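Looking After Field Uniforms and Kit Between Drill Weekends

Reserve and territorial units issue clothing and load-carrying gear that has to last several seasons. Most early failures come from washing and storage. The notes below cover the standard cotton-nylon combat uniform, leather boots and nylon webbing. Unit instructions take priority wherever they differ.

Uniforms

Close all zippers and hook-and-loop fasteners, turn the garment inside out and wash it cold on a gentle cycle. Use a detergent with no optical brighteners. Brighteners leave a residue that reflects near-infrared light and makes the wearer stand out through night vision equipment. Starch does the same and also weakens the fabric at the creases. Skip chlorine bleach and fabric softener altogether.

Hang to dry in shade. If a dryer has to be used, choose low heat and take the uniform out slightly damp. Flame-resistant items carry their own label instructions and should be washed separately.

Boots

Remove laces and insoles first. Brush off dry mud before using any water, and keep the brush out of the eyelets, where grit works into the stitching. Stuff wet boots with newspaper and change it every 6 hours. Radiators and hair dryers crack leather and soften sole adhesive.

Rough-out leather takes no polish. A stiff nylon brush raises the nap, and a silicone-free water repellent can be applied once the boot is fully dry. 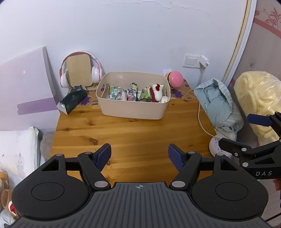
Smooth leather gets a thin coat of cream on the flex points and the tongue gusset — the two places that split first.

Webbing and packs

Nylon webbing loses strength in sunlight. Wash it by hand in lukewarm water with mild soap, rinse twice and dry it indoors. Check bar tacks and buckles at the same time. A buckle with a white stress line across the latch should be exchanged before the next exercise.

Storage

Keep kit in a ventilated bag or an open bin at under 70 percent relative humidity. Sealed plastic traps moisture and starts mildew within weeks. Ildikó Csonka, who ran a unit clothing store, marks every bag with the date of the last wash and the stock number of anything awaiting exchange. Masking tape and a laundry pen are enough for this.

Empty the canteen, wash it with baking soda and store it with the cap off. Take batteries out of headlamps and radios. April is a good month for a full inspection, ahead of the summer training period.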